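Slow Rooms: video works and performance records

Version 2. Maintained by Hanneke Peeters and Jasper Martens.

Slow Rooms was an evening of moving image and live performance held at the Alberg hall in October. The folder contains 18 video works, the sound recordings from the live sets, and a sheet of captions with title, artist, medium and running time.

Videos are in the folder named works, one file per piece. Two of them are two-channel — play the left and right files together, starting at the same moment. Captions are stored as plain text, and titles are spelled the way the artists gave them.

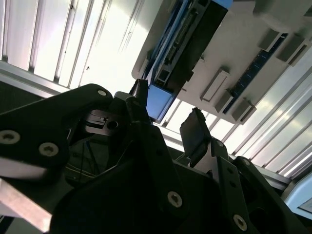

Sound files are uncompressed stereo. Ineke Van der Linden's set runs roughly 30 minutes and has not been edited. The piece by Úna Mac an tSaoi is in Irish, with English subtitles in a separate file.

Known gaps: the caption for Pieter Van den Broek's floor piece has no running time, and the Dovitz reading was not recorded.

Use: free for study and teaching. Public screenings need written permission from the artist. Please credit the artist first, then Slow Rooms.

Corrections go to Jasper.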